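The Wood Grain Problem

At Womura, a small software shop, the robots fail thousands of times a night and nothing gets broken. They fail in a simulator, and the people who write the control code come in the next morning to read about it.

Rommel Lacson leads the perception side. His team of five writes the part of the software that takes a picture from the wrist of an arm and decides where to go next. The product is called Abella. It is sold to companies that already own arms and are tired of reprogramming them each time a part moves an inch.

For most of last year, Abella had a problem with tables.

"We trained on gray," Lacson said. "Gray table, flat light, no reflections. It was great on gray."

The first customer to try it had a varnished workbench. The software kept finding edges where there weren't any. A dark streak in the wood looked enough like the side of a thin part that the planner would send the arm down to pick it up. The arm would close on nothing, back off, and try again three inches to the left.

The engineers had seen plenty of perception errors before, but most of them showed up as low confidence scores. These came back high. The planner had no cause to doubt them, so it didn't.

Lacson's answer was to make the simulator harder to work in. The rendering tool, which the team calls Hullow, now swaps the surface under the arm from one run to the next. Some of the surfaces are plain. Many are wood, with the grain stretched, blurred or turned. Lights move too, so that a shiny finish will throw a pale spot in a different place each time.

The runs that matter most to him are the ones with nothing to pick up. The correct output on a bare table is an empty list, and the old version had trouble giving it. In March the team put together a test set of 1,467 bare-surface views and made it a gate. A new build that reports a part in any of them doesn't ship. 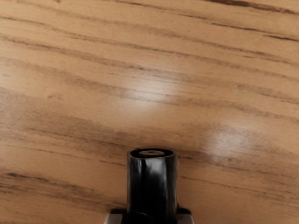 A simulated wrist view over bare wood, with glare on the finish.

The gripper causes its own trouble. It sits in the view all the time, and it is dark and glossy, so it picks up highlights as well. Womura used to mask it out with a fixed shape. That worked until a customer changed tools. Now the mask is drawn from the same model file the planner uses for collision checks, and a tool change updates both.

There is still a gap between the rendered wood and a real bench. Lacson keeps 2 percent of each training batch as real photographs and says he would like more.

The next release, Iltach, is set for April 30, 2018. It adds a second look: before the arm descends, it shifts sideways and checks whether the part and its glare have moved the way they should. A reflection slides across the surface as the camera moves. A part stays where it is. The check adds three tenths of a second to each pick - too slow for some customers, who will be able to turn it off.

Lacson plans to leave it on by default.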